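Home News Automation Components Events Subscribe Contact

Flondale brings gripper servicing back in-house at Latuheru site

Reading time: 3 minutes

Contract packer Flondale has stopped sending its handheld grippers away for repair and now looks after them at its own workshop in Latuheru. The change took effect in October 2019 and covers every unit used to teach the pick-and-place cell on the bottling line.

The cell, supplied by integrator Plera, learns each new pack from a person who works through the job by hand with a pair of grippers. The arms on the line then repeat the movement with matching fingers. If the jaws on the handheld pair are slack or out of line, the fault is carried over into the taught routine and shows up later as dropped or tilted bottles.

Until this autumn, worn units were boxed up and returned to Plera, with a usual wait of 27 days. Flondale kept one spare pair, and when that pair also needed attention in January the company had to put off two pack changes.

Under the new arrangement, each pair is checked after 600 teaching cycles. A technician sits at a bench with both grippers, opens and closes the jaws, and feels for play at the pivot. The cables are checked next, from the body of the gripper down to the plug, with most attention given to the first few centimetres, where they bend most. Finger plates are removed and laid against a steel rule. Any plate that has bowed is replaced and not straightened, as straightened plates have tended to bend again in the same place.
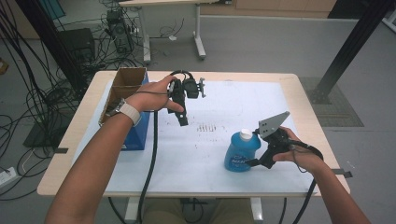
Mounting screws come next. Plera's setting sheet asks for them to be tightened by hand only, and Flondale says overtightening was behind most of the cracked brackets it sent back last year. The company has taken the bench spanners out of the gripper drawer.

Once the parts are back together, both grippers are zeroed with the jaws fully closed and the reading is compared with the figure noted at the last check. A unit that has drifted is zeroed a second time. If it drifts again it is labelled and set aside for a new position sensor, a job that takes 62 minutes including the test afterwards. The pair must then complete a short run of picks on the bench before it goes back to the cell.

The arms themselves are still covered by Plera's service contract, which runs for another two years. Flondale's own staff grease the joints and change the fingers, but will not open the controller cabinet.

Spare plates, jaws and cables are being bought through parts supplier Flaltus, which has agreed to hold stock for the site. Flondale put the cost of the first batch, together with the bench fittings, at £1,760. It expects to reorder cables more often than anything else.

Two technicians have been trained so far, both from the existing maintenance team, and a third is due to start in January. The records, which were kept on loose sheets during the trial, have been moved to the same system as the line's other maintenance jobs.

Flondale said it had no plans to offer the service to other Plera customers.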